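Tatero recipe card set, README

Scanned and typed up recipe cards from the Fosutstead community cookbook drives. 2,655 cards total, one row per card. Plain CSV, UTF-8, commas inside quotes. Opens fine in a spreadsheet.

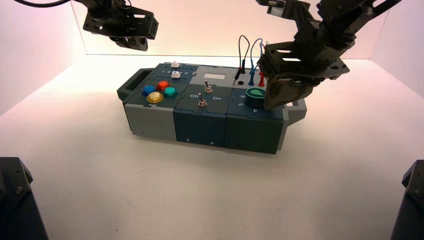

Page last changed: November, 4:10 pm

What's in it

cards.csv - the main file
ingredients.csv - one row per ingredient line, joins on card_id
units.txt - every unit spelling we found and what we mapped it to

Columns in cards.csv: card_id, title, category, serves, oven_f, body, notes. Blank means blank on the card. Did not guess.

oven_f is Fahrenheit only. "Moderate oven" left as text in notes, dont convert it without saying so. "Slow oven" same deal.

Where it came from

Boxes from the Shevchuk bakery, closed now, plus the church sale boxes. Typed by hand, then a second pass against the scans. 177 cards are handwritten in pencil and the reading is shaky, look for check=pencil in notes. 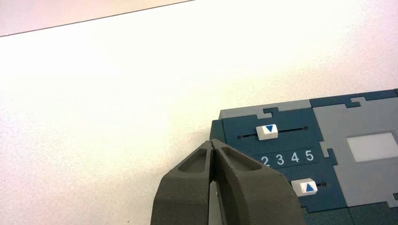 Known problems

Duplicates. Lots of potato salad. 733 cards share a title with at least one other card, but the recipes mostly differ so we kept them all. If you want one per title, filter on your own side.

"Can" as a unit is a mess. Size almost never given. Left as is.

Categories are whatever the divider tab said. 4 cards were behind a tab marked "Good", so yes, category = Good.

Fractions: typed as 1/2, 3/4 etc. Older version had 1-1/2 turn into a date in some spreadsheets. Import that column as text and it wont happen. 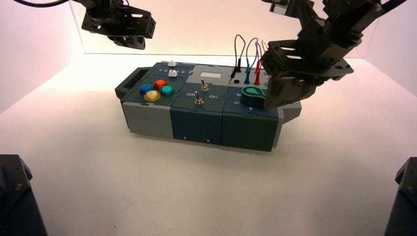

Serves is free text. "6", "6 to 8", "a crowd". Pull out the first number if you need something to sort on.

Not in here: scans of the cards (too big, ask), anything clipped from a magazine, and canning recipes. Old canning times can be unsafe, we left those out on purpose.

Use

Free for any use. Credit Tatero and the Camex scanning room please. Fixes welcome, send the card_id and the coreected line, not the whole file.

Todo: second pass on pies, merge oleo / margarine in units.txt (wrong file, should be its own list)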